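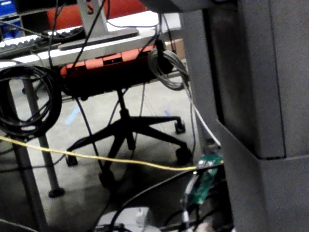

Tarek Fahmy wrote in after my last one to say a cable rule that only lives in a binder isn't a rule, and did the Kumix kit change that or not?

Sort of. Kumix cell housekeeping kit, 594 all in. You get floor tape, hook-and-loop ties, tags, laminated rule cards and a 181 page guide. The cards are the good bit -- short, blunt, readable from a step away. No cable across a walkway. Slack coiled and hung clear of anything that moves. Tag both ends. Chairs outside the tape when the arm is live.

Guide is way too long. Chapter 2 is worth it, skip the rest untill you need it. Ties are fine, tags smudge. Tramell's set has better tags but no cards at all.

Doesn't replace a risk assesment, and the box should say so in bigger type.

Would buy again -- maybe 2, one per cell.

Search reviews Go

Contact | © Chowdhury Reviews | Back to top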